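Block sorting, week nine

Print this post
E-mail this post

The semester project is past the halfway mark and I said I would write something every few weeks, so I am catching up on what has happened since the last one.

For anyone new: I am in a senior project course where each group gets time on a robot arm and has to make it do something useful with small objects. Our group picked sorting and arranging colored blocks from spoken or typed instructions. "Move the red star next to the yellow one," that kind of thing. There are three of us. I do most of the motion code, Buppha Ruangrit does the language side, and our third member handles the vision and would like to be left out of the blog, so I will leave him out.

We called the project Getbridge. It was the name of a function in our first week of code and it stuck.

October was mostly lost to calibration. The arm thought the board was 9 millimeters to the left of where it really was, and we spent two lab sessions blaming the vision before Buppha checked the number in our own config file. It was a value I had typed in by hand from an old setup. Once that was fixed, the pushes started landing where they should. I also moved all those values into one file with dates next to them, which I should have done at the start.

We are pushing the blocks instead of picking them up. Our first proposal had a two-finger grasp in it, and our instructor asked us to try the simplest thing first. A single rod pointed straight down turns out to be plenty of work. If you push a cube dead center on a flat side, it goes straight. If you are off by a little, it turns, and then the next push is off by more. Stars are worse. The rod can settle between two points of the star, and that makes for a very steady push, or it can catch on one point and spin the whole block. Cylinders roll off the side of the rod if you go too fast.

So the motion code now does short pushes. It moves a small distance, lifts, looks again, and picks a new contact point. It is slow — painfully slow on long moves across the board — but it ends up in the right place much more often. I tried a version that skipped the lift and stayed down between pushes. It saved time on the cube and made everything else worse, so I took it out.

On the language side, Buppha has written 157 instructions by hand so far. She started with plain ones and then added the ways people really talk, such as "put the blue thing by the other blue thing" and "a bit lower." We ran 91 of them on the arm over the last two sessions. The plain ones mostly work. "A bit lower" does not, for reasons we are still arguing over. I think it should be a fixed distance. She thinks it should depend on what is nearby. We will probably try both and see which one people in the class prefer.

We also have 389 short recordings of pushes saved from when we drove the arm ourselves with the controller. I want to go through them and throw out the bad ones, mostly mine from the first week, when I kept running blocks into each other.

I have put in one from our block sessions, with the arm working near the bottom of the group.
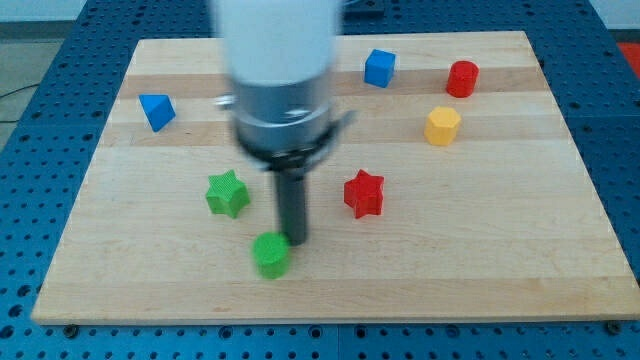 The arm in motion over the board, with the rod near the green cylinder.

The two stars are the pair I have been testing with the most, since they have the same shape and the color is the only thing that tells them apart. The yellow block is the one people name wrong. We have it in the code as "octagon," but when we asked classmates to give instructions, we got "hexagon," "the nut," and "the yellow one." Buppha added all three. As long as there is only one yellow block out, it doesn't matter much.

Next on the list is getting the arm to plan around blocks that are in the way. Right now it draws a straight line to the target and pushes along it, and if something else is sitting there, that gets pushed too. I have a rough version that goes around, but it likes to take the long way and sometimes runs a block close to the edge of the board. I'll be working on that for the next couple of lab slots.

The course demo is at 4 p.m. on the last day of class, in the lab. We have ten minutes for the talk and five for questions, and anyone in the department can come and type in an instruction. Please keep it to one move at a time.

Print this post
E-mail this post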